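Re: [arm-build] wrist view in the sim, and pads again

From: Lachlan Imrie
To: arm-build list

Hamish, all — quick one before I have to go and get the kids. Wrist view is in the sim now, gripper open, nothing in it: 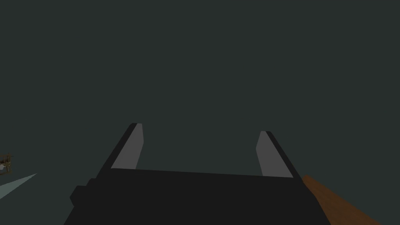
Answers to Hamish's points underneath, in whatever order I get to them.

Hamish Baird wrote:

> Lachlan, before anyone cuts any more ply can we settle the gripper.
> Miyuki's first pair of fingers came off the printer fine but I'm not
> convinced about the pads, they peel at the bottom corner if you pick up
> anything heavy. Also what are we doing about the camera? Archie wants it
> on the bench, on a stalk. I'd put it on the wrist and be done. And is the
> sim any use yet or are we still guessing?
>
> One more thing, the shoulder motor gets hot. Not alarming hot. But I
> wouldn't leave it holding a pose while you go for a cup of tea.
>
> Hamish

Camera. Wrist, I think, sorry Archie. I tried it in the sim from behind and above the body, and you get both pads and a clear view up the gap between them, which is the bit you want when you're lining up on something. Downside is the body eats most of the bottom of the view and it hides part of the table too. Could tip the camera forward a bit. Could also make the bracket 12 mm taller but then it fouls the elbow when the arm folds, I think, haven't checked. Somebody with the real arm in front of them please check.

Tilt. My top line comes out slightly sloped, left to right. Either I've put the camera mount in crooked or the wrist isn't at zero, and I suspect the second as I typed the joint angles in by hand at midnight. Don't measure anything off it yet.

Pads. I've got them as flat light grey slabs, no give at all, so the sim won't tell you a thing about peeling. Miyuki said she'd try roughing up the plastic first and then the other glue, the one in the Fliten tin. If that fails we screw them on. I don't mind ugly.

Colours etc. Everything else on the gripper is just black for now, no screws, no markings. Background is plain too. I'm not spending evenings on scenery, the table's got a wood texture and that's your lot. If anyone wants to model the workshop at Prurnau in loving detail be my guest, files are in the usual place, folder called cairns_arm (yes still, I know we dropped the name).

Is it any use — sort of. Reach is useful. It's already told me the base wants to come nearer the table edge by 80 mm or we'll never get to the far corner without the elbow straight out. Gripping is not useful, things either stick like glue or shoot off across the room, I need to sort the friction out. I ran it for 2000 steps last night with a plain block and it ended up somewhere under the floor.

Shoulder motor. Agree, don't leave it holding. Gillespie had an idea about a spring to take some of the wieght, he drew it on the back of a delivery note and I've lost the note. Gillespie can you send it again? Ideally as a photo, not described.

Power supply: the Nurnusik one is back on the shelf, left hand side, with tape on it. It's fine, the lead was dodgy. I've binned the lead.

What I need from people:

Miyuki — thickness of the pads as actually fitted, glue included. I've guessed 2 mm.
Hamish — length from wrist centre to fingertip, fingers wide open.
Archie — can you hold off drilling the bench for the stalk til we've tried the wrist mount. Clamp it if you must.

I'll be in the workshop after seven most evenings, less so towards the end of July. If teh door's locked ring me, the bell is still broken.

Lachlan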